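Sorting Out the Small Stuff in the Workshop

I love a good clear-out, and the workshop is my favourite place to have one! There's something lovely about opening a drawer and seeing straight away what's in it. These are the habits that have stuck with me, picked up over years of losing things in a shed in Zinimholm and finding them again in the wrong tin.

Start with one drawer. If you tip out the lot you'll be standing in a heap of hinges at bedtime, and you'll shove it all back just to get to the door (I've done it twice). One drawer, one cup of tea, finished before lunch – that's plenty.

Sort by job and not by size. I used to keep all my screws graded by length, and it looked marvellous, but every time I put up a shelf I had to visit six jars. Now the wall plugs live with the screws that fit them, and the right drill bit is taped inside the lid. Femi Iyamu put me on to that one and I've never looked back.

See-through boxes beat tins every time. Choose ones with a lid that clips, keep them long and low so that nothing gets buried, and put a strip of tape on top for a label. White tape takes a pencil beautifully and peels off when you change your mind. 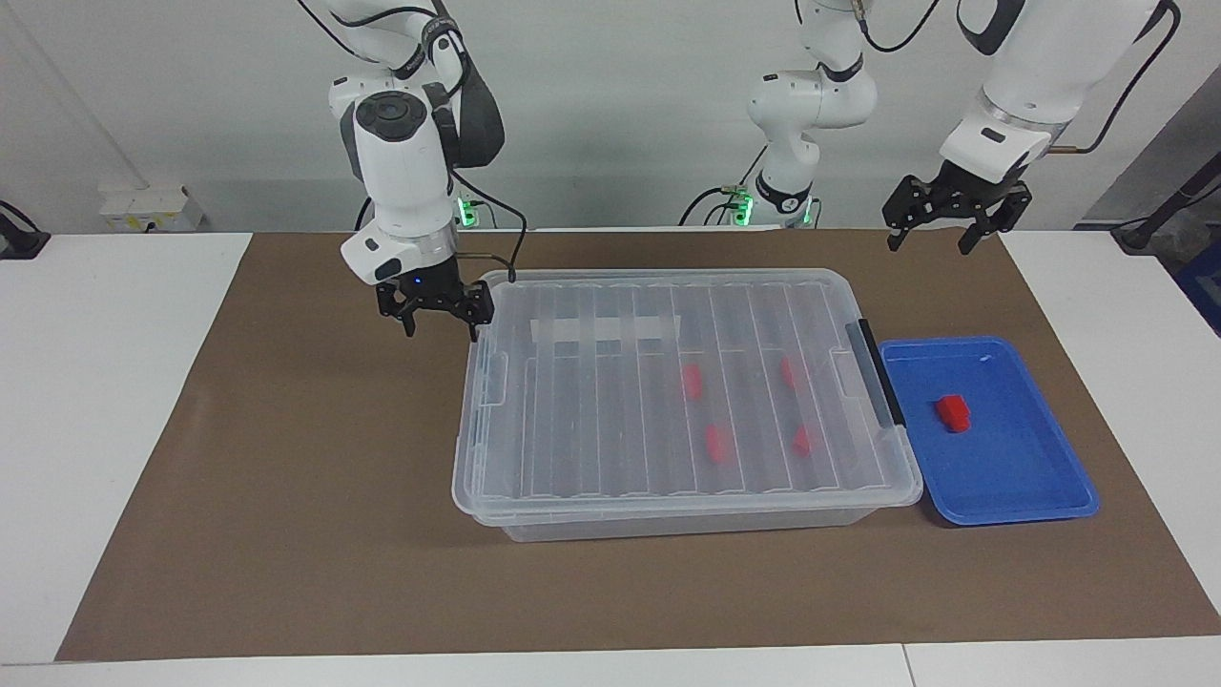 Clear box with a clip-down lid, on a sheet of brown paper.

Brown paper is a wonderful bench cover, by the way! Small springs and washers show up nicely against it, you can jot measurements straight on to it, and when you're done you lift the edges and funnel the sawdust into the bin. A big roll lasts me until October most years.

Now, damp. If your shed is anything like mine, put a little cloth bag of dry rice in with anything that might rust, and change it whenever you think of it. Wipe saw blades with a smear of light oil before you hang them up. Candle wax rubbed along a sticking wooden drawer works a treat too – do the runners as well as the bottom edges.

Sticky labels left on glass jars? Warm water and washing-up liquid first, then a dab of cooking oil on whatever glue stays behind. Leave it while you sweep the floor.

For odds and ends, I allow myself one jam jar. When it's full, I go through it, and anything I can't put a name to goes. Last time I found 47 picture hooks in there, plus the missing key to the bicycle lock, so do look before you throw!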